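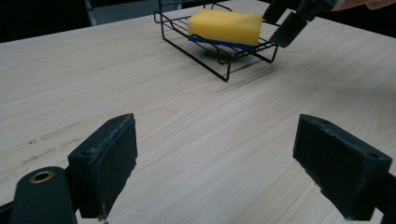 Yellow and blue sponge on a black wire rack.

Sponges and Sponge Racks: Your Questions
Updated Feb 6, 2025

These are the questions that reach the Widstead kitchen desk most often. If yours isn't covered, use the form on the Contact page. We answer within 10 working days.

CHOOSING A RACK

Do I need a rack at all?
No. A sponge stood on its edge on the drainboard will dry. A rack keeps it off the counter and gives it a fixed place, and most of our customers buy one for that second reason.

Which racks do you sell?
Two. The Komik is a freestanding wire rack with short legs. The Ots hangs inside the sink on two suction cups. Both come in black or white and both hold one standard sponge. The Ots has a drain slot at one end for a brush.

What is the difference between a wire rack and a dish with holes?
Air reaches most of the underside of a sponge on wires. In a dish with holes, water tends to sit between the holes and the sponge stays soggy on that side. Dishes are easier to wipe out. If you rinse your sponge and leave it dripping, choose wire.

Will my sponge fall through the wires?
A full-size kitchen sponge won't. Steel wool and small pieces cut from a larger sponge can work their way between the wires. We don't recommend either rack for those.

Can I keep a rack on a wooden table or countertop?
Yes, with something under it. Water drips through an open rack and lands on whatever is below. Oiled wood will mark where drops stand overnight, and bare wood will mark sooner. A saucer or a folded dishcloth is enough. Sealed or varnished wood is more forgiving, but wipe it at the end of the day. The Komik drip tray is sold separately.

Do the legs scratch?
The Komik has rubber tips on all its legs. If a tip comes off, write to us and we will mail you a set. Don't slide the rack on stone or varnish without them.

USING THE SPONGE

Which side goes down?
Scrubbing side down, in most kitchens. The foam holds more of the water, and with the foam on top you can pick the sponge up and squeeze it without turning it over. It will dry either way. If your scrubbing layer collects bits of food, put that side up for a day so you can see what needs rinsing out.

Is the blue side safe for nonstick pans?
It depends on the brand of sponge. Colors are not standard from one maker to the next, so read the wrapper. The blue side of our own Dilasex sponge is a light-duty scrubber and is fine on nonstick, glass and enamel. Don't use it on polished silver or on clear plastic lids.

Why does my new sponge feel stiff?
Cellulose sponges are packed slightly damp and stiffen if the wrapper has been opened for a while. Soak it in warm water for a minute and squeeze it a few times. Foam sponges should be soft from the start.

How do I get the smell out?
Throw it out if it has smelled for more than a day or two. For a sponge that has only just started, wash it in hot water with dish soap, squeeze it as dry as you can and let it dry fully before you use it again. Bleach will break down the foam.

Can I put the sponge in the dishwasher?
Yes, on the top rack, with heated dry turned on. Clip it down or wedge it between two cups. The blue layer may begin to peel after several washes. That is normal wear and isn't covered by the guarantee.

How often should I replace it?
Every two weeks if you wash dishes by hand each day. Sooner if it tears, smells, or leaves crumbs of foam in the sink. The Dilasex 6 pack lasts one household nearly three months at that rate. Old dish sponges can go on to the bathtub or the trash can lids. Cut a corner off first so they don't come back to the kitchen.

Should I use a separate sponge for raw meat?
Use paper towels for meat juices and throw them away. Then wash the counter or board with hot soapy water. A sponge that has picked up meat juices by accident should be replaced.

CARE OF THE RACK

How do I clean it?
Hot water, dish soap and an old toothbrush along the wires once a week. The joints at the corners collect the most residue. White spots are hard water scale. Soak the rack in equal parts white vinegar and water for 40 minutes, rinse it and dry it with a towel.

Is it dishwasher safe?
The Komik is. Take the suction cups off the Ots first and wash those by hand.

There is rust at one corner. What now?
Coated wire rusts where the coating has chipped. Stop using the rack on wood or fabric, as rust stains are hard to remove from both. Racks bought from us are guaranteed for one year against rust. Send a photo and your order number.

ORDERS

Are the white racks in stock?
Black is in stock in both models. White Ots racks are due back in March. We don't take back orders.

Do you sell to cafes and schools?
Yes. Dilasex sponges come in cartons of 200, unwrapped. Cartons can't be returned once opened.

Can I return a rack I have used?
Within 30 days, washed and dry, with all of its rubber tips or suction cups. Sponges can be returned only in the sealed wrapper.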